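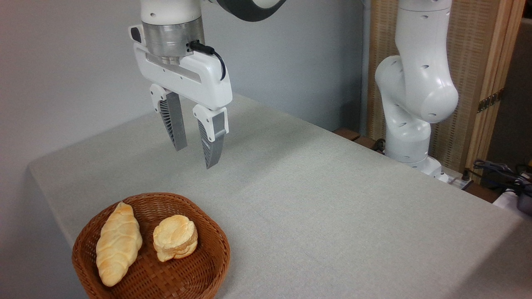
Dudow bench notes, August

2 min read

Bread basket day! Cloth on the table, long roll on the left, round bun next to it, and the second arm parked folded by the screen so it stays out of the way. Grip force down to 4 on the Cludus controller, speed at 40. I love how smooth the new wrist moves are – no shudder at all on the way down.
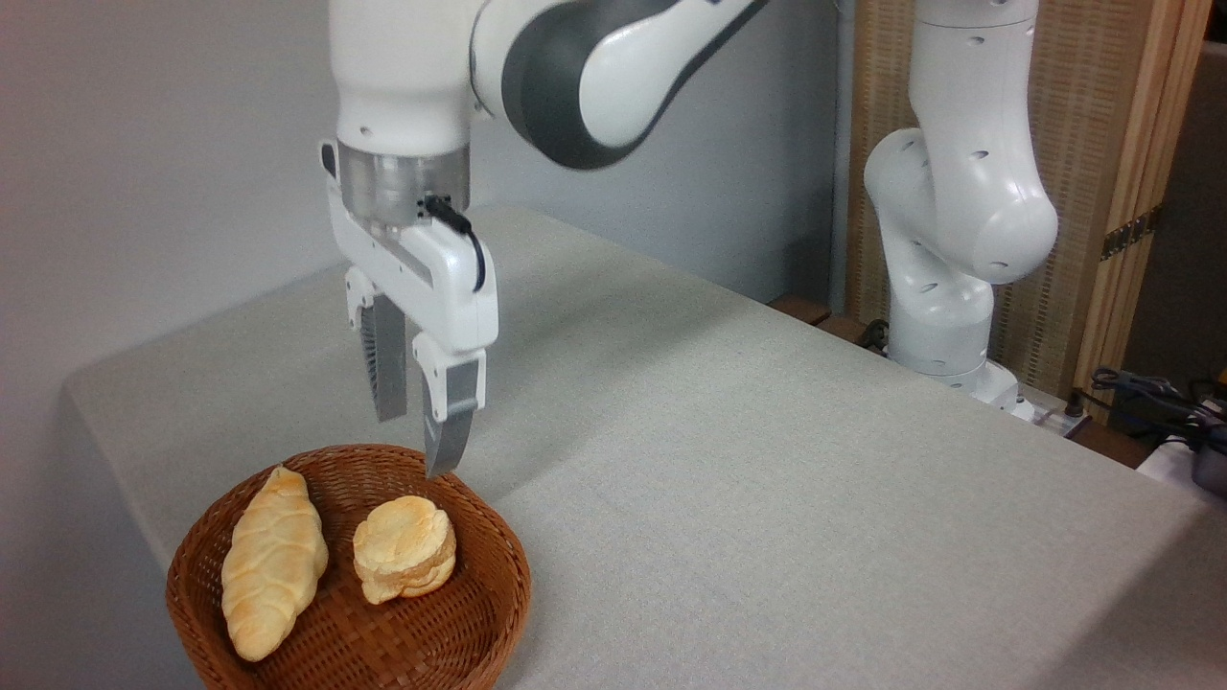 Fingers open over the basket, bun side.

Next: try the roll crosswise, tidy the cables at the table end.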